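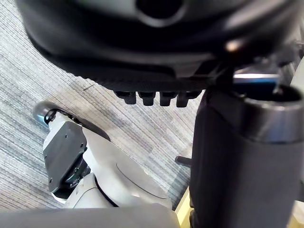
Elsie Lockyer on the underside of a good chair

The first thing Elsie Lockyer does with an office chair is get down on the carpet and look up at it. She has been fixing seats at the Dranham workshop for 12 years, and she still sounds delighted by what she finds under there.

"People shop from the top," she told me. "They press the cushion, they lean back, they spin a little. All the good stuff is underneath!"

By good stuff she means the brackets, the column, the little tabs and levers that most of us only meet by feel. She likes black hardware on a black shell, even though it makes her job harder (she keeps a flashlight in her apron). "You have to get really close before it starts to make sense. Then you see a bit of metal shine and you think, oh, there you are."

I asked what usually goes wrong. Wobble, she said, and sinking. A chair that sinks often needs a new gas column, and she'll swap one while you wait. A wobble can be a loose bolt, so she checks every one before she orders any parts.

Her own chair is a Tamihana she bought secondhand in September and rebuilt over 2 evenings. She has a Flasik at home too, and a soft spot for the Flirkska, "an ugly chair with a beautiful mechanism," which she has been trying to talk me into ever since.

For anybody who wants to try some care at home, Elsie's advice is short. Take the weight off the chair first. Wipe the column with a dry cloth — no spray — and pick the hair and carpet fuzz out of the casters. Leave the gas cylinder itself alone.

"And lie down and look," she said. "Even if you don't fix a thing. You sit on it all day, you should see how it's put together."

I went home and did exactly that, and found a bolt I could turn with my fingers. I'm taking the chair in to her next week.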